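Hello, and thank you for looking in. These notes go with the Tanholm tissue box set, which Teresa Grabowska and Garba Usman put together over August, and which has grown rather more than either of us expected. If you only want the labels, skip to "Columns". If you're about to add to them, please do read the whole thing, because most of the muddles we've had to put right came from small matters of naming.

# Tanholm tissue boxes: stacking and putting away

The set has 1,944 labelled stills of tissue boxes being picked up, tipped, stacked, opened and put back. We were aiming for 2,000 and took out the ones that were too blurred to be fair to anyone labelling them. 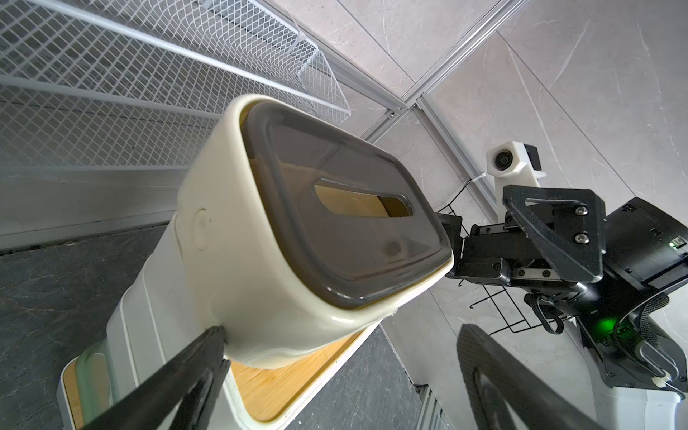

Lids come first in our labels, before body colour, and it took us a good while to settle on that. From some angles a white body and a cream body are hard to tell apart, especially under bright light, whereas the lids hardly ever let you down. If the top is dark and smoky with a raised rim and a long oval slot running through it, as on the cream box here, it goes in as `dark_lid` and you can take your time over the rest. Wooden tops go in as `bamboo_lid`, whatever colour the body underneath.

## How we label a stack

A stack is written from the top down, one layer to a word, with a hyphen between. So `white-green` means a white box resting on a green one. Slightly crooked stacks are still stacks, and we haven't tried to grade them for neatness (Garba did suggest it, bless him, and we talked him out of it over lunch). A box that is being held never counts as a layer, even when it is only just above the pile. It gets its own row with `held` set to yes. 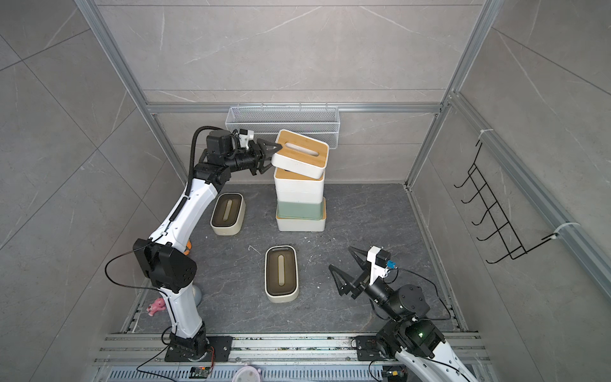 *Bamboo lids at the back, dark lids flat on the floor.*

Please use `green` for every shade of green. In the first round we had mint, sage and pale green all meaning much the same thing, and Teresa spent a whole evening folding 400 rows back together. Where you can see through a slot and there are no tissues inside, put `empty`. Where you can't be sure, leave the cell blank, and please don't guess! 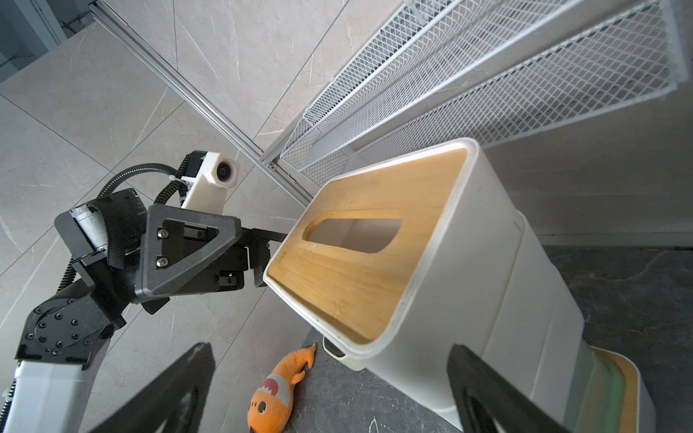 ## Category: odds and ends

Anything that isn't a tissue box or part of one belongs in this category. The orange plush fish is `soft_toy`, and it keeps that label whichever way up it has landed. Clocks are `clock`, scraps are `scrap`, and anything you can't put a name to is `other`, with a word or two in the notes column. We don't record which way the toys are facing, though we do record whether they are touching a box, as that matters a good deal when you're working out what has to be moved first. A lid that has been lifted away from its base is not an odd or an end.
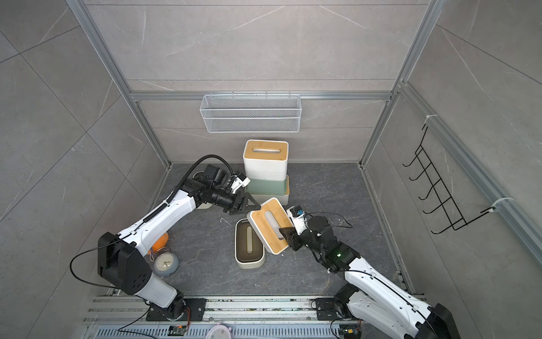

It is half a box, so it goes in as `lid_only`, and the part it left behind goes in as `base_only`. Both rows should carry the same `pair` number, or they'll be counted as two boxes later on.

## Columns

- `still`: number of the still
- `lid`: `bamboo_lid`, `dark_lid` or blank
- `body`: `white`, `cream` or `green`
- `part`: `whole`, `lid_only` or `base_only`
- `pair`: only for lids and bases
- `stack`: top to bottom, hyphenated
- `held`: yes or no
- `inside`: `empty` or blank
- `notes`: anything you like, in plain words

## Known gaps

The first 1,000 rows were labelled before we had `pair`, and we are still working back through them. Corrections are very welcome, and Garba looks after those.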